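Ticket 2323 - sim kitchen batch: objects not settling before record starts, plus gripper missing from arm
Project: Korosbridge / counter tasks
Opened by: Kipchumba Gachanja
Assigned: Mwangi Nyaga
Priority: high (blocks Thursday training run)
Status: resolved, one item carried over

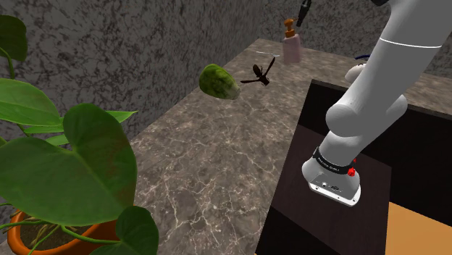 Kipchumba, 8:40 am
Batch of 200 kitchen episodes came off the Skurnitz box overnight. Job says success on all of them. Looked through a handful with my coffee and they are not fine. Two seperate problems I think:

1. Props on the counter hanging in the air at the start of the episode. Brussels sprout and the dragonfly thing are the obvious ones.
2. Franka loads with a bare flange. No fingers. So whatever the policy is meant to learn about closing on a sprout, it isn't in there.

Haven't touched anything. Output folder left as is. Don't delete please, want to compare later.

Mwangi, 9:05 am
Looking. Which scene file? We have the marble counter one and the marble counter one with the plant.

Kipchumba, 9:07 am
With the plant. Big leaves down the left side, orange pot.

Mwangi, 9:30 am
OK got it open. Same here on a fresh load, so it's not the Skurnitz box. Rules out the driver update at least.

Checked so far:
- physics is on
- gravity set, right sign (yes I checked the sign, after last time)
- soap dispenser has a collider, sprout has a collider
- dragonfly has NO collider, only the visual mesh. Noting for later

Bare flange first, should be quick.

Mwangi, 9:55 am
Gripper: config points at the hand by its old name. Masanja renamed the asset folder in September, and the loader doesn't fail when the end effector is missing, just puts a warning in the log and carries on. Log is 1100 lines so fair enough that it got missed. Fixed path, hand loads, fingers open and close on the test command.

Also changed the warning to a hard stop. If there's no hand the job should die right there.

Kipchumba, 10:10 am
Good. Does the hard stop break the push tasks? Those run with the bare flange on purpose.

Mwangi, 10:14 am
Ah. Yes it would. Adding a flag, end_effector: none has to be written out, blank is an error. Will update the push configs.

Mwangi, 11:20 am
Floating props. Random placement drops each prop from a little above the counter, then there's a settle phase, then recording starts. Settle was 200 steps. Now it's 3. Someone cut it for a quick debug run and it went in with the commit. Could have been me. Looks like it was me. Sorry.

Three steps is nothing, so frame one catches everything mid drop. Sprout then lands during the first part of the arm motion, which means the demo planner aims at where it was, not where it is.

Kipchumba, 11:26 am
That would explain why Lirkero's success checker passed them. It only looks at the last frame doesn't it

Mwangi, 11:31 am
Last frame only, and with no hand loaded the grasp check returns null, and null was counted as pass. Two bugs holding each other up. Opening its own ticket for Lirkero on the null thing. Have patched our copy for now.

Kipchumba, 11:40 am
Don't wait on them. Can we rerun today?

Mwangi, 1:15 pm
Settle back to 200. Reran a short set. Sprout comes down and stays down. Dragonfly sinks straight through the counter, as expected with no collider. Put a simple box collider on it, ok now, wobbles a bit on the legs before it stops. Left the wobble, settle covers it.

One more thing. Black object hanging at the top over the soap dispenser. Couldn't tell what it was from this camera, maybe a tool or clamp. Is it meant to be there?

Kipchumba, 1:22 pm
Not sure. Is it in the prop list or the fixed scene?

Mwangi, 1:30 pm
Not finding it in the prop list under any name that makes sense. Could be fixed scene geometry. If it's fixed it's harmless, if it's a prop it should be on the counter like the rest. Carrying over, see below.

Kipchumba, 1:34 pm
Fine. And the plant? That leaf takes up a lot of the view.

Mwangi, 1:41 pm
Plant is a distractor, wanted. The policy has to cope with stuff in front of the counter. But agree the draw is heavy on this camera. Turned the camera jitter down a touch so the leaf doesn't end up over the target. Didn't move the plant.

Mwangi, 3:50 pm
Full rerun done. 200 episodes, hand on the arm in all of them per the new check. Added a second check: if any prop is still moving faster than the threshold when recording starts, the episode gets binned and redrawn. Nearly 3 percent got redrawn, mostly dragonfly. Acceptable I think?

Kipchumba, 4:05 pm
Acceptable. Went through a random pick and the grasps look right. One where the sprout rolls off the fingers and the arm goes back for it, keep that one, we want retries in there.

What happens to the bad batch? It was already in the index for the training run.

Mwangi, 4:12 pm
Pulled from the index, moved to quarantine, not deleted. Index rebuilt. If you have a local copy of the old index bin it, same file name (I know, I know).

Kipchumba, 4:20 pm
Done. Ok to close once the to-do is written up.

Resolution
- end effector path corrected, missing hand now stops the job
- settle phase back to 200 steps
- dragonfly collider added
- motion check before record
- null grasp result counts as fail (local patch)
- bad batch quarantined, index rebuilt

Carried over
- hanging black object over the counter, find out if prop or fixed (Mwangi)
- push configs, write end_effector: none in each one. Half done
- Lirkero to confirm the null fix their end
- debug settings out of the shared config and into a local file, so this dosen't happen again

Closed 4:46 pm, MN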